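Payroll Readiness Program for Small Employers
Progress report to the Burnora Foundation, second reporting period

Prepared by Gwendolyn Achterberg, Program Manager, Skollow Business Advisory Centre

1. Purpose of this report

Under the funding agreement, the Centre reports twice a year on activity, expenditure and risks. The period covered ends in April. Matters already closed in the first report are not repeated, with the exception of the superannuation clearing house issue, which has reopened and is dealt with at section 4.

2. Enrolment and delivery

The program assists employers with fewer than 20 staff to meet their withholding, superannuation and payroll reporting obligations. At the close of the period 95 employers were enrolled, mostly in hospitality, building trades and allied health. Each has completed the intake review, in which an adviser reconciles one full quarter of pay records against amounts reported and amounts paid.

Advisers checked 3354 individual pay events in the course of these reviews. The most frequent error was the treatment of allowances. Travel and tool allowances had been folded into ordinary pay, which overstated the amount subject to withholding in some cases and understated it in others. The second most frequent was the use of an out-of-date tax table following a change of bookkeeper. Where an amended report was required, the adviser prepared it with the employer and did not lodge on the employer's behalf, consistent with clause 7 of the agreement.

Group sessions have continued on Thursday evenings from 6 pm. Attendance fell during the summer break and recovered in the following weeks. The session on fringe benefits and work vehicles was oversubscribed and was run a second time.

3. Software transition

The move from the Kasprzak worksheets to the Grakalov payroll module is largely complete. Forty employers have transferred, 35 of them without adviser intervention after the first pay run. The remaining five required further help with opening leave balances — the module does not accept a negative balance, and several long-serving staff had been permitted to take annual leave in advance. A written workaround has been issued.

Employers who have chosen to stay with their existing software will continue to receive support to the end of the funding term.

4. Superannuation payment timing

The first report noted that several employers were treating the date of transfer to a clearing house as the date of payment to the fund. The Centre considered the matter resolved after the information sheet was revised. Follow-up reviews have since identified the same practice among newly enrolled employers, and the information sheet will now be provided at intake.
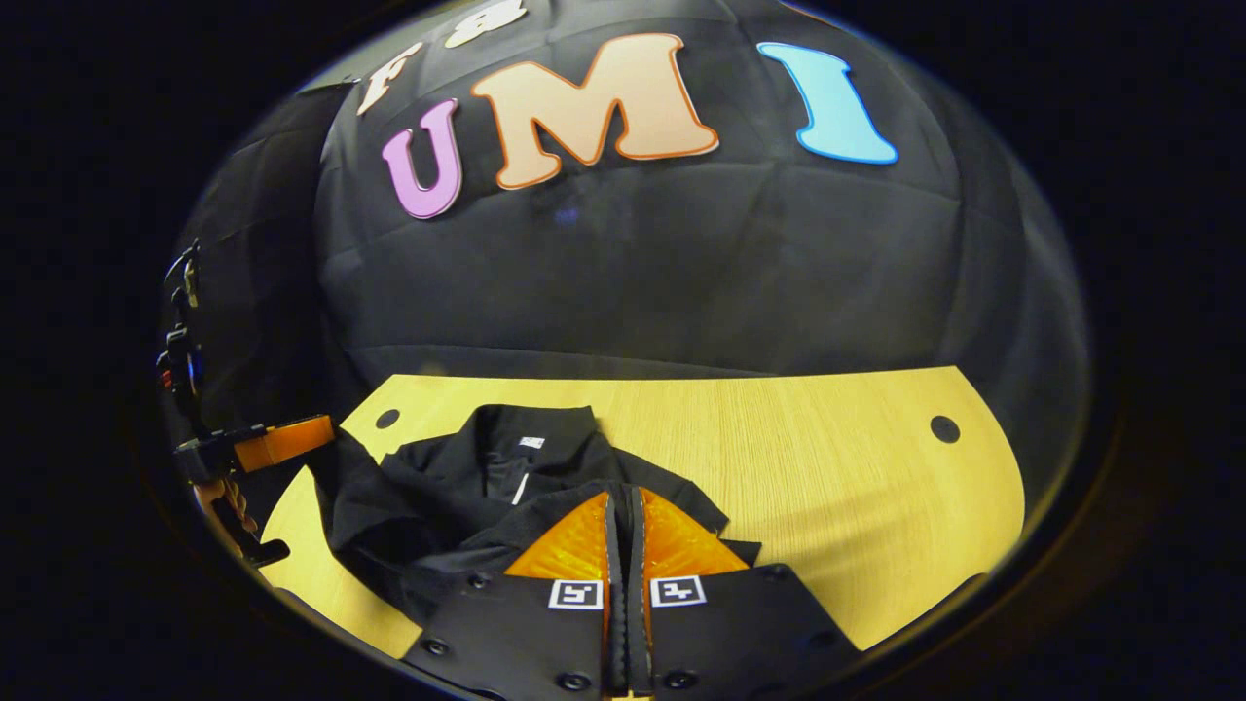

Arlo Brannigan, Senior Adviser, has drafted a one-page payment calendar that allows for processing time and public holidays. It will be trialled with a small group of employers before general release.

5. Expenditure

Spending is within budget overall. Adviser salaries are slightly under, reflecting a part-time position that remained vacant for six weeks. Venue and printing costs are over, owing to the repeated session and a reprint of the withholding guide. The Centre requests approval to move the salary underspend to the printing line. No additional funds are sought.

6. Risks

The principal risk is adviser capacity in the weeks before the end of the financial year, when finalisation declarations fall due. Appointments of up to 40 minutes will be offered in that period in place of the usual longer visits. A secondary risk is further change to withholding rates after the guide has been printed. Tables will accordingly be supplied as loose inserts from the next edition.

7. Next period

The Centre will complete follow-up reviews for the first intake, release the payment calendar, and begin the employer survey agreed with the Foundation's program officer. Draft survey questions are at Attachment B, and comments would be appreciated before the form is settled.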